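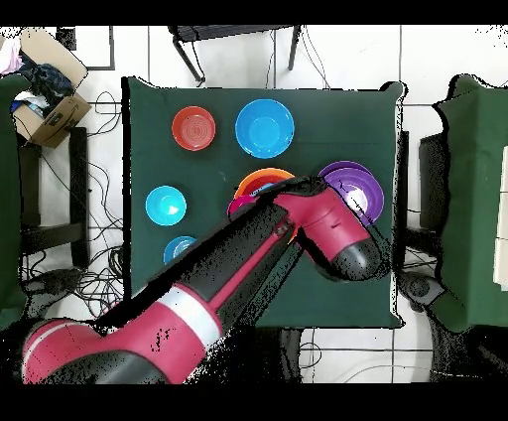
Bowls on the green cloth

Hum on one channel after swapping the phono stage - where do I look first?

groovewidow
Moved from the phono input in my old Hollell receiver to a separate Edar box last Wednesday and now I have a hum in the left channel. Not loud, but I can hear it from the couch between tracks, and once you've heard it you stop listening to anything else. Turntable is a belt drive Suser, moving magnet cartridge, nothing exotic. Ground wire goes from the table to the post on the Edar. Hum gets worse if I put my hand near the tonearm. I paid 200 for this upgrade and so far what I've bought is a hum.

Before anyone asks, the receiver had no hum at all. It had no bass either, but it was very quiet about it.

tapedeckted
Swap left and right at the input of the Edar. If the hum moves to the right speaker, it's the table or the cable. If it stays put, it's the box or something after it. Two minutes, costs nothing, and it will save you four pages of us guessing.

plinthcharming
We are going to guess for four pages anyway.

My money's on the box sitting on top of the receiver. Is it sitting on top of the receiver?

groovewidow
It is sitting on top of the receiver.

plinthcharming
There's a big transformer in there and you've put the most sensitive thing in the house on its roof. Move it two feet to the side and report back.

N. Acheampong
I'd be slower to blame the transformer. Stray pickup of that kind usually gets into both channels, maybe not equally, but you'd hear something on the right. One channel plus "worse when my hand is near the arm" sounds to me like a bad connection at the headshell. Those little clips loosen if you so much as look at them. Power everything down, take the headshell off, push each clip home with tweezers, and don't pull on the wires.

Nkrumah

sibilant_night
Buy a better cable. I had exactly this and a decent shielded pair fixed it. Went from the freebies to some Saengthong ones and it was like somebody had shut a window.

tapedeckted
How much were they?

sibilant_night
105 for the pair.

tapedeckted
For that I'd want somebody to come round and shut an actual window.

sibilant_night
Laugh if you like. Mine doesn't hum.

Hortensia E
Mine doesn't either, and I use the cable that came in the box. Both of these things can be true. A cable with a broken shield will hum and a new one will cure it, and the new one could just as well cost the price of a sandwich. I don't think we should be sending people to spend half the cost of the preamp before they've swapped two plugs.

sibilant_night
I didn't say before. I said buy a better cable.

Hortensia E
You said it first, with nothing in front of it. That's what "before" looks like on a forum.

groovewidow
OK, results, such as they are.

Moved the Edar to its own shelf. Hum dropped by maybe a third. Swapped left and right at the input and the hum moved to the right speaker. So there are two things wrong and everybody gets to be smug.

plinthcharming
I'll take my third, thanks.

N. Acheampong
Good, so it's upstream. Headshell clips next, then the cable. If you have any other RCA lead in the house, even a terrible one, try it for one side of a record.

dustcover_dan
Had the same Edar since October. What nobody's brought up is the gain switch underneath. Mine came set to high, meant for moving coil, and with an MM cartridge everything is far too loud and so is any hum. Worth turning it over and looking.

tapedeckted
There's a switch underneath?

dustcover_dan
Page 419 of the manual. I'm kidding, it's on page two. But it might as well be 419.

groovewidow
It was set to high.

It was set to high and I have been listening at a volume of three and telling my husband how efficient the new box is.

Set it to low, then did the clips. The left ground clip (green) slid on about a millimeter further than it had been. Hum is gone unless I turn it up to where the neighbors would be involved.

sibilant_night
Still think you'd hear a difference with the cable.

Hortensia E
Lend her yours, then.

sibilant_night
They're 50 cm. Won't reach if the box is on another shelf.

plinthcharming
She could put it back on top of the receiver.

groovewidow
It stays where it is. Next question, separate thread: the Suser's lid rattles when the bass comes in, now that there is bass.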